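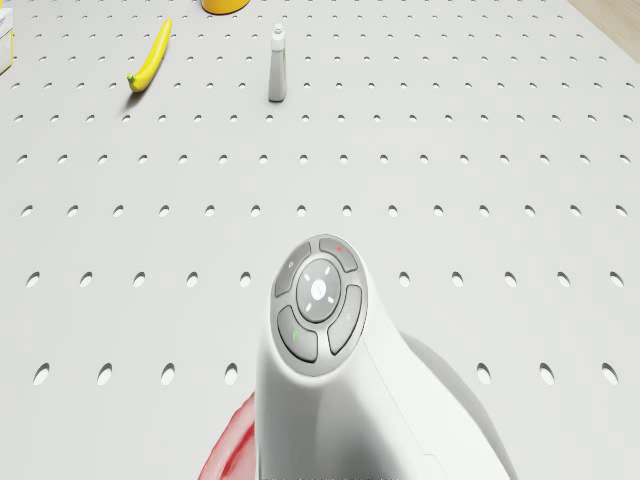 Banana on a white perforated table.

4 min read

Tips for following a budget hearing from your kitchen table

I started to write letters to my representatives when my town lost the money for its clinic bus. English is my second language, and the first hearing I watched was very hard for me. People spoke fast and used short names for everything. Now I have a small system at home, and I share it here for other households who want to follow public matters without losing the whole evening.

Before the hearing

Print the agenda the evening before. If your printer is slow like mine, print only the pages with the list of items and the names of the speakers. The full budget of my county last March had 366 pages, and I needed nine of them.

Write the short names on a card and put the full words next to them. Keep the card from one hearing to the next. Mine is taped inside the door of the cupboard with the cups.

Cook something that can wait. Soup is good, rice is not so good. A hearing which is announced for 6:30 can easily start after seven.

Make a paper station

I use one flat box for each subject: schools, water, roads, health. My boxes are the low ones from Homenik, but a clean pizza box will also do the work. Inside the lid I write the name of the office, the telephone number and the date of the next vote, in pencil.

Do not staple letters together with their envelopes. Staples catch on other papers and tear them. A paper clip is enough, or a strip of baking paper folded around the bundle.

If ink gets on the table, put a little rubbing alcohol on a cotton pad and press, do not rub. Try first in a corner where it will not show. On oiled wood I would not use it at all. 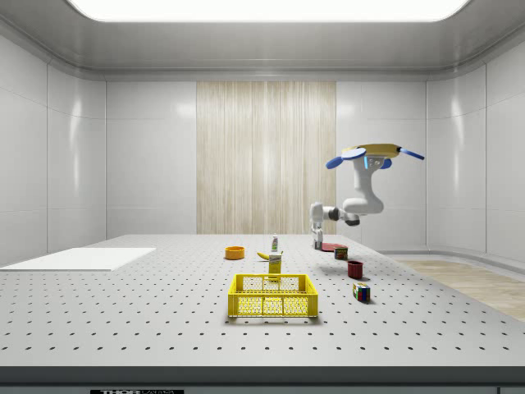 Writing the letter

Set the kitchen timer to 30 minutes. When it rings, stop, even in the middle of a sentence, and drink some water. My second half is always shorter and more polite than the first.

Put the number of the bill in the first line. Then say where you live and what you ask for. One request in one letter. If you have two requests, write two letters and send them in different weeks.

Read it aloud one time. In my first letter to the Stastberg council I wrote "I demand" where I wanted to say "I ask", and I heard the mistake only when I read it to my sister by telephone.

Keeping the answers

Answers come late, sometimes after the vote. Write on each one the day it arrived and put it in the same box as your copy. I have 49 of them now. Many are the same letter with another signature, but I keep these also.

Once a year, empty the boxes on the bed and throw away the old agendas. Keep the votes.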